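Crossover fic: how do I stop one magic system eating the other?

Asked in Fan Fiction and Writing Help
22 December 2024

Ok so, quick one, typing this on a break. I'm 11 chapters into a crossover and I've written myself into a hole.

Two worlds. One is Pundaren, where magic is borrowed. You ask a spirit, it lends you something, you pay it back later, usually with interest and usually at a bad time. The other is Atska, where magic is just a skill. You train, you get good, no debts. My main lad Parden is from the first one, my villain is from the second.

Problem is the villain wins. Every time. There's no reason he wouldn't. Parden throws a borrowed storm, owes somebody a year of his life for it, and the villain just shrugs and does a bigger one for free. I've redrafted the bridge fight four times now and every version Parden only lives because the other bloke stops to make a speech. My beta reader flagged it. Said "why is he talking".

Things I've tried:
Making Parden stronger. Felt cheap, and regulars from the Pundaren side would have my head.
Giving the villain an injury. Forgot about it two chapters later, so did he apparently.
Cutting the fight. Then the whole middle goes flat and theres nothing for chapter 12 to hang off.

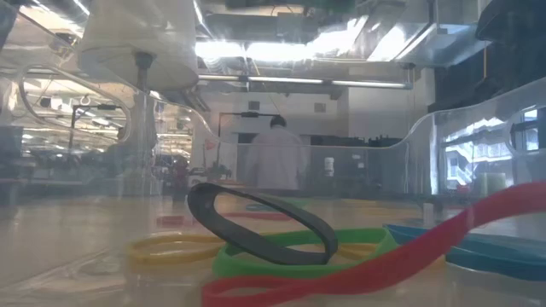

Also the fight itself runs to 794 words and I don't think anybody in it has a reason to hit anybody. It's swing, block, quip, swing. I like the quips. I'd like to keep the quips if poss.

So two questions really. How do you balance two systems that weren't built for each other, without a big lump of explaining? And is it alright for the villain to use the hero's magic against him, or does that break canon too much? He has been stood next to a Pundaren spirit since chapter 5 so it's not from nowhere.

Not after "just write what you want" please, had that already.

Answer 1

Nerf the villain. Simple. Give him a limit, three spells a day or whatever. Or have a prophecy. Works for me, mine got 200 reads the first week.

Also 794 is way too long for a fight imo.

Answer 2

Disagree with the above, sorry. Limits that turn up in chapter 11 look like limits that turn up in chapter 11.

I'd leave the power levels alone and look at what each of them wants on that bridge. You haven't said! I read your question twice to check. If they both want the other one dead then yes, stronger man wins, end of story, and no tinkering will sort it. But say Parden only needs to get across. Or needs to keep the villain there till dark. Now he can lose the fight and still get what he came for, and the villain can be as strong as you like.

Then use the debts. You've got a system where everything costs and you're treating the cost as a weakness. What does a spirit do if the person who owes it a year is about to be killed? It's owed. I'd think it might take an interest. Doesn't have to save him, could be quite nasty about it, call the debt in early so it gets something before he goes. Readers who know that side will enjoy it, and the ones who don't will pick it up from watching, so there's your lump of explaining gone.

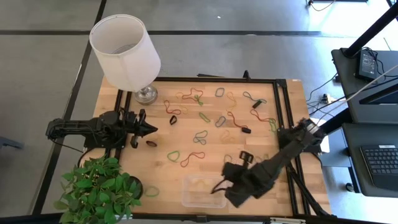 Rowena Manalastas: Agree with most of this, but I'd be careful with the spirit stepping in. If it happens on the bridge it needs to have refused him once already, earlier, over something small. Otherwise it's the speech problem again, something outside the fight saving him. A couple of lines in chapter 6 or 7 would do it.

Good point, yes, put that in.

On the quips. Keep them but give them to one person. Two people being funny at each other while swinging swords and neither one seems bothered. If only the villain jokes then Parden going quiet means something.

For what it's worth I did a crossover years back (Afolabi fandom, long dead, dont look for it) and had the same trouble. Fixed it by writing the fight from the loser's side first. Threw that version away after but I knew what everyone was up to.

Answer 3

On the canon question, which the others skipped.

Yes, let him use it. But make him pay the same as anyone. He comes from a place where magic is free, so he's never owed a thing in his life, and he won't know how to ask properly. He'll take it like he takes everything. So he borrows a storm off that spirit from chapter 5, beats Parden flat with it, walks away pleased, and three chapters on something turns up at his door. He won't even know what it's there for. Parden will.

That way the bridge is a proper loss and you still haven't broken either set of rules. Only thing to watch, don't have Parden warn him in the middle of the fight. Tempting. Don't. Have him notice and keep his mouth shut, it's a bit dark but he's owed one.

Length wise I wouldn't fret. My last one was roughly 374 and felt longer than some twice that size, because I had people describing their boots. If everyone's after something it'll read quick.

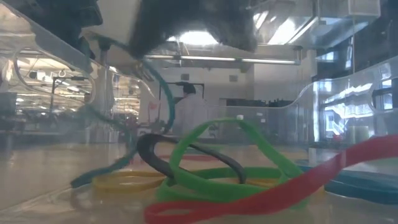

Coloured rubber bands in a clear plastic bin.

Comment from asker: Right, this is loads, thank you. Going with getting across the bridge, plus the unpaid storm. Spirit refuses him in 6, over a lost shoe I think. Quips all go to the villian. Will post the new draft in the May round if it's not still a mess.

Marked as solved: Answer 3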